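Chapter 10
Open Containers: Bowls, Trays, and Baskets

Chapter Objectives

After studying this chapter, the student should be able to:
Describe the parts of a turned wooden bowl and use the correct term for each.
Distinguish between holding, sorting, and display as uses of an open container.
Select an open container suited to the size and shape of what it will hold.
Apply the rules for the care of wooden ware given in Section 10.4.

Key Terms

rim, wall, floor, foot, flare, capacity, clearance, holding container, staging surface

Introduction

The previous chapter dealt with closed storage: cabinets, drawers, and lidded boxes. This chapter turns to containers that have no lid. An open container is any vessel whose contents can be seen and reached without first moving another part. Bowls, trays, and shallow baskets all belong to this group, and most households own more of them than their occupants would estimate.

Open containers receive less attention in household training than cabinets and shelving. They cost little, they move from room to room, and they are often acquired as gifts. They also carry a large share of daily tidying. Keys, fruit, letters, sewing notions, and children's blocks are set down many times a day, and where they are set down depends on what is within reach.

The material in this chapter was first prepared for the household management course at Drerkley, under the direction of Margareta Văduva, and was revised after its use in the evening program at Falovthorpe. Section 10.3, on sorting small articles, was contributed by Tassanee Chuensuk. Instructors who used the earlier edition will find that the discussion of baskets has been shortened and the discussion of bowls enlarged.

10.1 Terms Used for Bowls

A bowl has four parts that the student should learn to name. The rim is the upper edge. The wall is the side, measured from the rim to the point where it meets the bottom. The floor is the inside surface on which the contents rest. The foot is the part of the underside that touches the table; in some bowls it is a raised ring, and in others it is only a flattened area.

The word flare refers to the outward slope of the wall as it rises. A strongly flared bowl is easy to reach into, but it takes up more of the table for the amount it holds. A bowl with steep walls holds more for its width and is less likely to spill when carried. Neither form is correct for all purposes, and the exercises at the end of the chapter ask the student to compare them.

Capacity is the amount a bowl will hold when filled level with the rim. For dry household articles, level filling is seldom useful. Articles of mixed shape leave gaps between them, and a bowl filled to the rim will shed its top layer when moved. Students should treat two-thirds of the wall height as the working limit - less if the bowl is to be carried up or down stairs.

10.2 Fitting the Container to the Article

Round containers and straight-sided articles do not fit together closely. The student will meet this problem in the first practical exercise, and it should be considered before any container is chosen for a shelf or table.

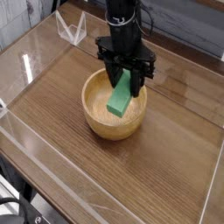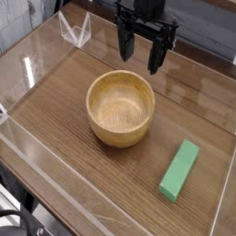
Clearance is the space left between an article and the wall of its container. In a square tray, clearance can be judged by eye, as the sides of the article and the sides of the tray run in the same direction. In a round bowl it changes with every turn of the article. The green block, for instance, is a long, straight-edged piece, and in the wooden bowl it may lie across the floor or lean against the wall according to its length and the angle at which it is set down. The same block laid flat on the tabletop beside the bowl occupies only its own outline. Before assigning a bowl to articles of this kind, the student should place the longest one inside and note whether any part of it stands above the rim.

The table around the bowl should be planned at the same time. A clear area next to a container, used for articles on their way in or out, is called a staging surface. It should be large enough to hold the biggest article in the set and should be left free when the work is finished.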